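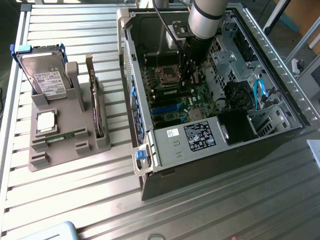
Lewis Halliday has been fitting parts into desktop computers for a refurbishment business in Wullstead since he left school. For the past few months he has shared the job with a Trenero, the assembly cell sold by Sorar. It costs less than he expected and is slower than he would like.

"A person who knows the case will beat it every time," he says. "I can do a processor, memory, a card and a drive in 4 minutes. The Trenero takes 10. But it doesn't get a sore neck, and it does the last one of the day the same as the first."

The kit comes with the arm, a gripper and a moulded tray for the parts. Halliday says the tray took some getting used to. Each part has its own place, and if one goes in the wrong way round the arm stops and waits for someone to come over.

Hamish Mudgway looks after the product at Sorar and doesn't argue with any of this. The processor was the hardest part to get right, he says, and the firm spent most of June on it.

"Memory needs a good push. A processor needs no push at all — you lower it and let go. We had to teach the arm to be gentle, then firm, then gentle again."

Cables are still done by hand. Mudgway says customers ask about them on nearly every call, and he won't give them a date.

Setting up a new model of case takes up to 6 hours. Halliday thinks that is fair for a big batch and hopeless for a small one. His last order from Costigan was for 41 machines, all alike, and he put the whole lot through the cell.

"For odds and ends I still get my own screwdriver out," he says. He has asked Sorar for a second tray so that one can be loaded while the other is in use. Mudgway says it will be sold separately, at a price still to be settled.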